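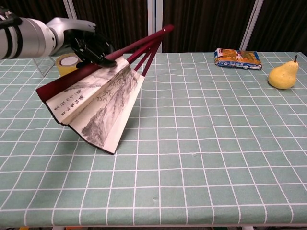

A folding fan with maroon sticks and an ink landscape on its cream paper leaf, half open over the kitchen-table cloth.

I own too many fans for somebody who lives in a draughty flat. There are more in the hall cupboard than I'd like to admit to, plus one in every handbag, and a big feathery thing I bought for a wedding and was too embarrassed to open. But the one I reach for when the weather finally turns is a paper one with dark red sticks, and it's the reason I've spent most of this spring thinking about pleats.

I bought mine from Narnine, a narrow shop up a flight of stairs that sells paper, string, sealing wax and (on one crowded shelf by the till) folding fans. I'd gone in for envelopes. I came out with no envelopes and a fan, feeling a bit giddy, and I stood on the pavement opening and shutting it like a child with a new umbrella. It's got a landscape on it, trees and rocky slopes all done in greys and blacks, and then columns of writing over on the left with a little red seal tucked in among the characters. I can't read a word of it. I've been meaning to ask somebody who can for ages, and part of me is putting it off in case it's a set of washing instructions!

What I love most is how the picture behaves. Open the fan only part of the way and the hills bunch up, so every slope gets steeper and the trees crowd in on each other. Spread it out and the whole place relaxes. A painting on a wall just sits there being the same painting, but with a fan you decide how much of the view you're having. On the bus I have a modest amount of hillside. At home, with the window open and a cup of tea, I have the lot.

I had been using it all wrong, mind you. I used to flick it open with a great snap of the wrist, because that's what people do in films, and I was rather proud of the noise. Then one Tuesday I went along to a fan-mending evening at Vastau, which is a workshop in an old dairy where you can learn to do almost anything slowly, and within ten minutes I'd been told off. Very kindly told off, but still. The snap is for fabric fans and show-offs. With paper, you hold the guard (that's the thick stick on the outside, the one that protects all the others) and ease the leaf across with your thumb, a pleat or two at a time. Closing is the same in reverse. You let the folds find their old creases and you don't squeeze.

I went home and tried it, and it felt ridiculous for a day and then completely natural. It's so much quieter, for a start.

The mending itself was wonderful. We each had a tired old fan to work on, and mine had a leaf that had come away from two of its sticks. You put on the tiniest smear of paste with the end of a cocktail stick, slide the stick back where it belongs, and then wait. There's a lot of waiting. The woman next to me had brought knitting, and by the second hour I was deeply jealous of her. I'd always assumed the pivot, where all the sticks meet, was the bit that went first, and sometimes it does, but most of the sad cases on our table had gone along the folds. Paper gets tired of bending in the same place, as do I.

One thing I was told very firmly was never to mend a split with packing tape. It's tempting, I know. The roll is always lying about on the table when you want something fixed this minute, and it does hold. But it goes stiff across the pleat so the fan won't shut properly, and when it does eventually lift it takes the top of the paper with it, painting and all. Thin tissue and paste is the thing, on the back of the leaf, left overnight. I've got a packet of the right tissue now and I feel tremendously grown-up about it.

Storage I'm less good at. You're meant to keep a fan closed, in a sleeve or a box, away from the radiator and out of the sun. Mine lives on the kitchen table from May onwards, on the green checked cloth, in among whatever else has landed there: fruit, snacks, post, the tape I've just promised not to use. I do at least move it before I start on anything juicy. A pear and a paper leaf shouldn't share a cloth for long, and I say that as a person who eats pears over the sink and still ends up sticky to the elbow.

If you fancy one of your own, my advice is to open it before you pay. Slowly! Look along the lower folds to see that the binding is stuck down, because a loose bit there will catch on every jumper you own. Wiggle the sticks very gently at the pivot, which should be snug but not stubborn. Then shut it and see whether it closes flat. A fan that springs open again by itself will do that in your bag too, generally next to your keys. And have a proper wave with it. Some are gorgeous and shift no air whatsoever, and that's fine for a shelf, but I want mine to earn its place on a stuffy train.

Yalçınkaya, the stationer's by the station, has a few plain ones if you'd like to practise your opening on something you won't cry over. Wukent does a smart box with a lid, long enough for most fans, and I've had one in my basket online for weeks. I keep taking it out again. Once the fan's in a box I shan't pick it up while the kettle boils, and that's when I like it best, a bit of hillside and a bit of breeze before breakfast.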